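The Folding Count
a story

Ye-rin Won was paid by the episode, and an episode was one shirt, start to finish. If the arms dropped it or the cloth rode up, she marked the episode bad and it paid nothing. The model at Jondine wanted 900 good ones by the end of the month. When Ye-rin came in that morning the sheet by the door said 383.

Eun-ji Bang had the early shift and was still at the controls. She had been at it since May and had stopped looking at her own hands while she worked.

"You're up after the navy one," she said. "It's been fighting me."

"Which navy one?"

"The one with the writing."

Ye-rin pulled up a stool and watched her bring the arm down on it. 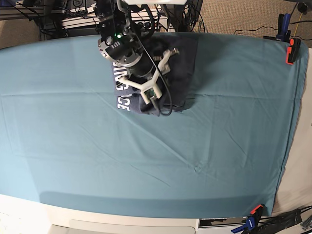
384

Eun-ji saved the episode, typed good in the box, and slid over. There was a rule about bad ones. You could not fix a fold by hand and keep recording. The people at Skokum who trained the model said it would learn that a person came along and helped, and then it would sit there waiting for one.

"Did you ever do it anyway?" Ye-rin asked.

"Two times. My first week."

"Did they catch it?"

"They caught one."

Ye-rin took the controls. She had been told to start each shirt a little differently, because the model got stubborn if every collar pointed the same way. She set out a blue-gray T-shirt face down, collar to the left, and smoothed it with her palm. Then she moved both arms back and started the recording.
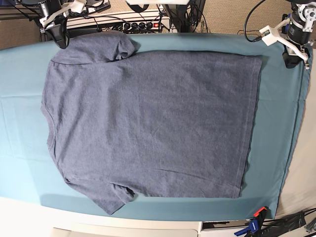 Her mother had folded shirts for a living, at a laundry called Jeon that closed when Ye-rin was in high school. Her mother did sleeves first, then the sides, then up from the hem. Ye-rin had never thought of it as something that could be taken from one person and put somewhere else. Now she did sleeves first on every episode, and by fall a machine in a hotel basement in Daststead would be doing sleeves first too.

She told Eun-ji this.

"I do sides first," Eun-ji said.

"Since when?"

"Always. So it'll have both."

They traded off until lunch. Ye-rin lost one episode to a sleeve that slid out of the grip and another to her own sneeze. Eun-ji ate crackers and kept the log. After lunch they switched to the thick fabrics, which neither of them liked. Ye-rin picked the lavender one off the pile, got the fingers down into it and closed them slowly, watching the small screen that showed what the wrist camera saw.

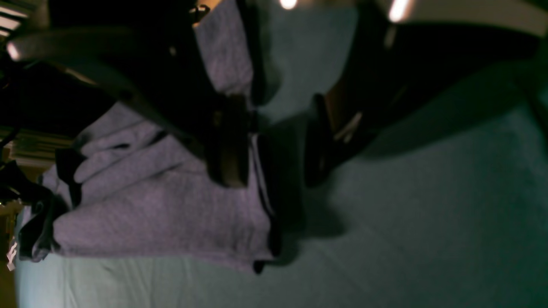 Page 2

"Have you got it?" Eun-ji asked.

"I think so."

"Don't think so. Lift."

Ye-rin lifted. Eun-ji wrote down the number of the episode and left the box next to it empty, waiting to see which word went in.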